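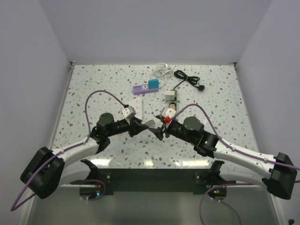
I have been sorting out power strips since the start of May. It began when I moved my desk to the other side of the room and found I had far more of them than I had outlets to plug them into. Most were in a box in the hall closet with the cords knotted together. I pulled the box out, cut the old twist ties off, and made myself look at each one before deciding whether it stayed. A colored strip is a lot easier to keep track of than a white one, and the purple one with the bright blue adapter in its right end is the kind I now look for first. You can say "the purple one" to anybody in the house and they know what to unplug.

My rule for the first pass was simple. If the cord was cracked, stiff or pinched near the plug, the strip went. If a socket was so worn that a plug slid out under its own weight, it went. If I couldn't read the rating on the back, it went too. I took a flashlight and a magnifying glass to a couple of them before giving up. Renu Rathore, who used to do wiring for a living, told me years ago that a strip you can't read is a strip you can't trust, and I have never had a reason to argue with her.

The ones that passed got wiped down with a dry cloth and a soft brush for the slots. Nothing plugged in while you do this, obviously. There was a surprising amount of lint in there.

Then labels. I used plain masking tape and a marker. The tape goes on the cord close to the plug, folded over on itself like a flag, so you can read it when you are on your knees behind the desk. Each flag says where the strip lives: DESK, TV, BENCH. I tried printed labels once and they peeled off in the summer.

The next part took longer. I went around and wrote down what was on each strip, and I moved the space heater off the one by the bench. It should never have been there. Heaters go straight into the wall. Same for the toaster oven, which had been on an extension since we had the kitchen painted.

The big square adapters are still a nuisance. They cover the socket next door, so a strip ends up holding less than you bought it for. I put the fat ones at the ends where they can hang over and leave the middle for ordinary plugs. Abhishek Chauhan suggested 2 short pigtail extensions for the worst ones. I have them on order and will see how they do.

What's left over is in a shoebox now, each cord in a loose loop with a strip of hook-and-loop around it. Don't wind them tight around the body of the strip. That is how I ruined the cords on the last lot.

Still to do: the garage. There is a long metal strip screwed to the wall out there that came with the house, and I want to see the back of it before I plug the charger in again. I also owe Archana Tomar an extension cord from last year.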